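Speaker notes – Automation at the sorting bench: what changes for the people who work there
Pimora regional staff meeting, 7 December 2024
Running time: 45 minutes, including questions

Opening

Good morning, and thank you for making the time. I have been asked to speak on behalf of the operations office about the handling program at Pimora and its effect on the staff who sort, check and list small goods. Most of you work with those staff every day. Several of you supervise them.

I will not spend long on the equipment itself. The supplier, Nilex, has given its own presentation and the material is on the shared drive. My subject is the work: who does which part of it now, who will do it next year, and what we owe to people whose tasks are being rearranged.

(Pause. Confirm that the people at the back can hear.)

Where we started

Pimora accepts mixed lots of personal goods for resale. A lot may come from an estate, a store closing or a household move. Jewelry and small accessories have always been the slowest category. A coat can be listed in a few minutes. A box of necklaces, bracelets and loose pieces has to be separated before anyone can say what is in it, and the separating is done by hand.

In June we recorded the work on this category at the Srisuk site. The team handled 453 boxes that month. Supervisors told us that the listing step was seldom the cause of a delay. Time went into untangling chains, turning pieces over to look for a mark, and deciding whether a piece should be kept, set aside or sent to the specialist.

Staff described the same thing in their own terms. They said their hands were tired by early afternoon and that their judgment was poorer for it. This was raised in three separate staff conversations and I would ask you to bear it in mind when we come to the schedule.

What the program covers

The program is called Rorel. It has two parts, and they should be kept distinct when you speak to your teams.

The first part is demonstration work. A member of staff performs the ordinary task with a hand-held gripper in place of bare fingers, and a camera on the tool records it. The recordings are used to train the system. No robot arm is needed at this stage. The person holding the tool decides what to pick up and where to place it.

The second part is assisted sorting, in which an arm carries out a portion of the picking under supervision. Srisuk will be the only site to begin this part in the coming year. Other sites should not plan for it yet.

I am aware that the first part has caused some unease. One question, put to us in writing, was whether staff were being asked to train their own replacement. It deserves a direct answer and I will return to it under the heading on jobs.

The work at hand

(Next slide. Leave it up while speaking.)

This slide shows the kind of material our staff work with: a cardboard box with a string of round wooden beads and silver pieces in it, and a silver bracelet in front of the box, between the fingers of the gripper. Please look at the bracelet in particular. It is a chain with round ornaments joined into it, and it does not hold one shape. An experienced sorter knows by habit where to take hold of a piece like that. A machine has to be shown, many times and with many different pieces.

Please also look at how the items in the box lie over one another. A small cluster of silver jewelry rests across and between the beads. Lifting one item may bring others with it. Our sorters deal with this all day and rarely mention it, and for that reason it was missing from every job description we had on file. Those descriptions are now being rewritten.

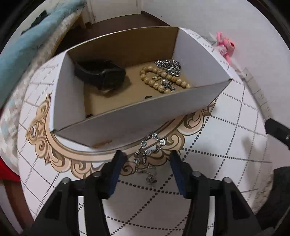 What changes in the working day

Demonstration work is assigned in sessions. The rules below apply at every site.

A session lasts no longer than 45 minutes and is followed by a change of task.

No member of staff is assigned more than two sessions in a day.

Time spent on demonstrations counts as ordinary paid time. It is not added to the end of a shift.

Sorting targets are reduced on any day that includes a session. Supervisors are to make this adjustment in advance, on the posted schedule, where the team can see it.

The gripper is slower than the hand. That is expected, and speed during a session is not to be used in any review of performance. If you hear of a supervisor timing people with the tool, please report it to the operations office.

A word about the physical side. The tool has weight, and holding it is a different kind of strain from pinching a clasp. Five members of the Srisuk team asked for a lower bench during the first weeks, and the benches were changed. Any employee at any site may request the same adjustment through the usual form – a medical note is not required.

Recordings and privacy

The camera is mounted on the tool and faces the work. It has a wide view, however, and will often take in part of the room beyond the table. Staff should be told this plainly before they agree to a session.

Recordings are kept for training the system and for no other purpose. They may not be used to check attendance, settle a complaint or assess conduct. Anyone who believes they have been recorded without notice may ask for the material to be reviewed and removed.

Demonstration work is voluntary. A person who declines stays on regular sorting with no change in hours or grade.

Jobs

(Slow down here. Do not read this section from the slide.)

I said I would return to the question about replacement. The present position is as follows.

No sorting position will be closed under the Rorel program before the end of the coming year. This is a written commitment and it has been shared with the staff council. After that date, we expect fewer hours of plain separating and more hours of checking, grading and repair. We do not know the exact balance. Anyone who offers you a firm figure is guessing.

We have created seven new bench lead positions. They carry a higher grade, and they are open first to current sorters. The bench lead stops and restarts the equipment, decides which lots are unsuitable for it, and has the authority to send a box back to hand sorting without asking a manager. Fragile pieces, knotted chains and anything with sentimental papers attached go to hand sorting in all cases.

There will be people who do not want the new positions and who liked the work as it was. Some of them have been sorting for almost 7 years. Their preference is a reasonable one, and your first conversation with them should be about what they wish to do. Please leave the training catalog for a second meeting.

What we ask of supervisors

Hold a team meeting before the first session at your site, and allow time for questions.

Keep the tool and its cable clear of the walkway when it is not in use.

Write down the objections you hear, including the ones you cannot answer, and send them to the operations office by the end of the month.

Do not describe the system as finished. It misses pieces, and it sometimes takes hold of more than it should.

Questions

(Allow 10 minutes. If asked about pay grades outside Srisuk, say that the review is still open and that a written answer will follow. If asked about the Nilex contract, refer the person to the procurement office.)

Copies of the session rules and the bench lead posting are on the table by the door. The form for bench adjustments is printed on the back of the rules.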